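# One thousand goes at a desk

A slow Wednesday evening, and the kettle's on for the third time.

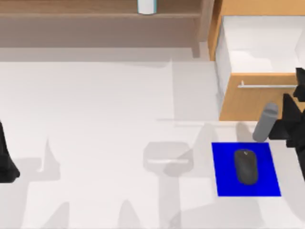

I've been collecting examples for our tidying model since the start of October, and I've grown fonder of the job than I ever expected to. Each one is a single go at the simulated desk, driven by hand from start to finish, and the model learns from the lot of them. The set we call Heler has the open drawer in the top corner, the blue mouse pad with the mouse on it, and a pale grey cylinder for the right-hand gripper to deal with (I've come to think of it as a candle, goodness knows why). I do love those soft shadows on the white desktop, especially the one like a chair!

My target for Heler was 1000 goes and I've kept 665 so far. The rest of the evening's work is weeding. I throw out anything where I dithered, or let go too early, or went the long way round for no good reason, as the model will happily learn my dithering along with everything else. Sachiko Kaneko, who trains the thing once I've handed over a batch, would like me to keep a few of the clumsy ones where I got into a muddle and put it right again. She's probably correct, so I've started a separate folder called Wumetti for those, and it's filling up rather faster than I'd like to admit.

The older Cuevas set had 3108 goes in it, nearly all with things in the same place, and the model went to pieces the moment we shifted anything. So now I nudge the objects between goes, and change the light a little too. It's slower, but I've got the radio on, and there are biscuits.

Next up is Raltcombe, which has two drawers.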